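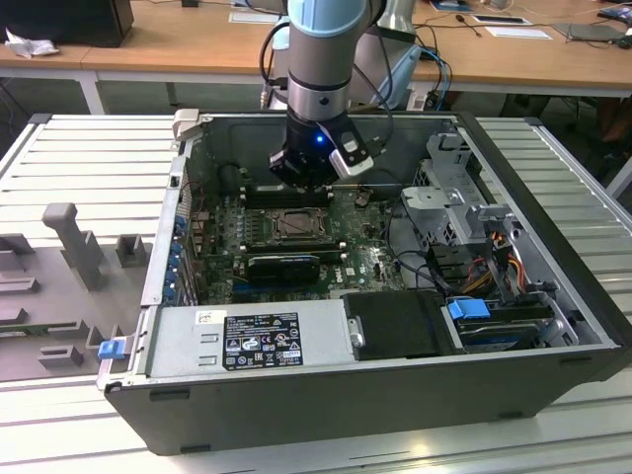

Retired Office Desktops: Donation or Resale?
Trekau Community Boards > Office Administration

mlanglois_admin
Posted 12th August
Good morning. Our office will retire 6 desktop computers in October. The managing partner favors selling them to a dealer. I would prefer to donate them to the Clukgate adult learning center, which has asked local firms for equipment. I would be grateful to hear how other offices have handled the choice, and what paperwork was required.
Monique Langlois
Langlois Bookkeeping

jakska_facilities
Reply 1
We have done both. The dealer paid us around 1,000 dollars for a mixed lot, monitors included, and collected it within the week. The donation took two months to arrange. If storage space is a concern, I would recommend the dealer.

U. Thepsuriya
Reply 2
I must respectfully disagree with the previous reply. Most of the delay in a donation comes from asking too late. Please write to the center now and request its acceptance list. Many centers will decline a machine without memory or a working drive, and they prefer to know the model in advance.

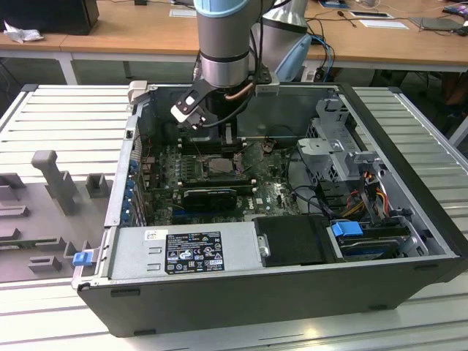

Desktop tower with the side panel removed.

Whichever route you take, remove client records first and keep a signed note of the serial numbers.
Uthai Thepsuriya

jakska_facilities
Reply 3
The point about timing is fair. I would still caution that a donated computer can come back to you. Ours did - 2 of them, with a request that we pay for disposal. Ask for a written statement that the transfer is final.

frontdesk_5
Reply 4
Our policy is to keep the drives and donate everything else. The center must then supply its own, and so far it has not objected.

U. Thepsuriya
Reply 5
That policy is safe but wasteful, in my view. A properly erased drive is of real use to a small center with no equipment budget.

frontdesk_5
Reply 6
Our insurer takes a different view, and we are bound by it.

mlanglois_admin
Reply 7
Thank you all. I have written to the center for its list and have asked our insurer about the drives. The managing partner has agreed to wait for both answers before calling the dealer.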